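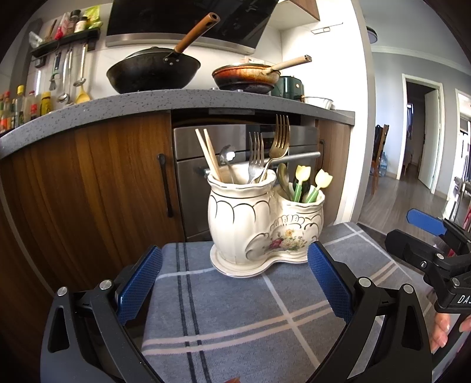
Kitchen walk-through, Catby rental, unit 5, 23 Jan 2021. I always start with the stove side because that's where most of my comments end up, and this one was no different! It's a working kitchen with a gas burner, a hood and plenty of stuff on the counter. The wok and the copper-toned pan both live on the stove top, and I'd like them put away between meals. The air fryer standing back there gets its own line further down.

Long handles turned in from the counter edge — CHECK AGAIN. I'll look at both pans next visit.

Range hood: filter due in June. I wrote it on the Takden sheet too, so please don't let it slide.

Air fryer: OK to keep, but pull it well clear of the burners before you switch it on, and unplug it after (yes, every time).

Oils and sauces: fine along the left side. Wipe the bottoms of the bottles, they get sticky and then they slide.

Wall rail with the ladles and spice jars: give it a good tug once a month. If it wiggles, call me — don't just push the screw back in.

Forks and chopsticks in the flowered holder: OK, but it's ceramic, so keep it well back from any edge. I do love the tulip ones.

Oven door and handle: OK.

Extinguisher tag: number 389, in date.

Still open: the spare smoke alarm from Lindgren, order 117. I'll bring it over when it comes in.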